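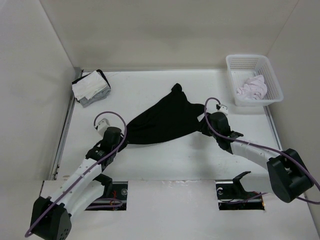
Can I dry dark and light clothes together in the Sketel cabinet?
After the first few washes, most dark clothes can hang beside light ones, if they do not touch each other. New dark clothes can still give color when they are damp, so please dry them alone until the rinse water in the washer comes out clear.

Section 2: Placing and first use of the Sketel drying cabinet

Please read this section before you connect the cabinet to the power. It covers the standing model only. The wall model has its own booklet, which your Notau dealer can give you.

2.1 Choosing the place

The cabinet is 162 cm high without the air outlet. With the outlet and the bend it needs more space above, so measure to the ceiling and also to any shelf or lamp which hangs over it.

Choose a room where the floor is flat and the temperature stays above freezing in winter. A laundry room, a large bathroom or a heated hallway is suitable. A garage is possible if it is dry. The cabinet must not stand outdoors, also not under a roof.

Keep 9 cm free behind the cabinet. The air comes in at the back, low down, and a cabinet which is pushed against the wall will dry slowly and will switch itself off from heat. The sides may touch furniture. The door can open to the left or to the right, and you should decide this now, before the cabinet is in its corner (see 2.3).

CAUTION: Do not place the cabinet on a thick carpet. The carpet closes the air opening under the front edge.

2.2 Unpacking

1. Leave the carton standing. Cut the bands and lift the carton upward.
2. Remove the foam from the top and from the door.
3. Open the door and take out the bag with the small parts, the hanging rods and the lint drawer. These are fixed with blue tape.
4. Pull off all the tape. Please look also under the heater cover, where there is a short piece which is easy to miss.
5. Lift the cabinet from the wooden base with another person. Hold it at the bottom edge, never at the door.

NOTE: Keep the wooden base until you have finished the first drying. If the cabinet must go back to the dealer, the transport company will take it only on its own base.

If the glass or the door is damaged, do not continue. Write down the serial number, which is on the inside of the door at the bottom, and contact the shop where you bought the cabinet. Customers who bought from Lambrakis can also bring the door alone to the service counter.

2.3 Changing the side of the door

The door comes from the factory with the hinges on the right. To change it:

1. Lay a blanket on the floor and lay the cabinet on its back.
2. Remove the cap on the top hinge with a flat screwdriver. Press softly, the cap is thin.
3. Open the screws of the top hinge and lift the door out of the bottom hinge.
4. Move the bottom hinge pin to the other side. The plastic ring goes under the pin, with the wide side down.
5. Put the door on the pin, and fasten the top hinge on the new side.
6. Move the magnet plate and the two caps.
7. Stand the cabinet up again and close the door slowly. The rubber seal must touch the frame on all sides.

If the seal stays open at one corner, warm it with a hair dryer on the low setting and press it with your fingers. It usually takes its shape again after a day with the door closed.

CAUTION: After the cabinet was lying down, let it stand for 2 hours before you switch it on.

2.4 Making it level

Put a spirit level on the top, first from left to right and then from front to back. Turn the feet by hand until the bubble is in the middle. Then tighten the lock nut on each foot against the bottom plate.

A cabinet which is not level will still dry, but the condensed water will collect in the wrong corner -- and you will find it later on the floor.

2.5 Connecting the water outlet

You can collect the water in the tank or lead it to a drain. The tank is already in place and needs no work. For the drain:

1. Pull out the tank and push the gray plug into the opening behind it.
2. Take off the round cover at the back of the cabinet.
3. Push the hose onto the outlet as far as the line which is marked on the hose. Fasten it with the clip.
4. Lead the hose down to the drain. It must go down the whole way, without a loop and without a part that rises again.
5. Put the tank back. The cabinet does not start without the tank, also when the hose is used.

2.6 Hanging the rods

The long rods go in the upper holders and the short rods in the door side. Push the rod to the left until the spring gives way, set the right end in the holder and let go. Pull down on it with your hand before you hang anything on it.

Trousers hang best by the legs. Knitted things should not hang at all when they are wet; put them flat on the mesh shelf, with the sleeves beside the body and not over it. Turn over thick hoods and pockets once during the program. Small pieces like socks can go on the door clips.

Leave a hand's width between heavy pieces. It is tempting to fill the cabinet completely, but two half loads are often ready sooner than one full load.

2.7 First run without clothes

The heater has a thin layer of oil from the production and this must burn away one time.

1. Open a window.
2. Connect the plug directly to the wall socket. Do not use an extension cord.
3. Turn the dial to STRONG and press START.
4. Let the program run to the end. A light smell is normal.
5. Switch off, open the door and wipe the inside with a damp cloth.

WARNING: The heater cover can reach 100 °C in this run. Keep children and pets out of the room, and wait until the cooling light is off before you touch the inside.

2.8 Setting the dampness sensor

The sensor compares the air that goes in with the air that goes out. It must learn the air of your room, and this is done with an empty cabinet. Close the door, hold DELAY and START together until the display shows "AL", then release. Do not open the door until "AL" disappears. When you move the cabinet to another room, do this again.

If clothes are still damp at the end, choose EXTRA and not a longer program. If they come out stiff, choose SOFT. In June and in the other humid months many users need EXTRA for towels and jeans, even when SOFT was enough in winter.

Owners of the Tromgate timer can connect it now. The socket for it is behind the small door beside the dial. Switch off the cabinet first.

2.9 Lint drawer

Empty the drawer after each load. Wash it with warm water when the mesh looks gray against the light, and let it dry fully before you put it back. Do not use the cabinet without it, not even for a short program.

Text of this section: Ye-rin Shim
Last changed: Wednesday, September 2, 2020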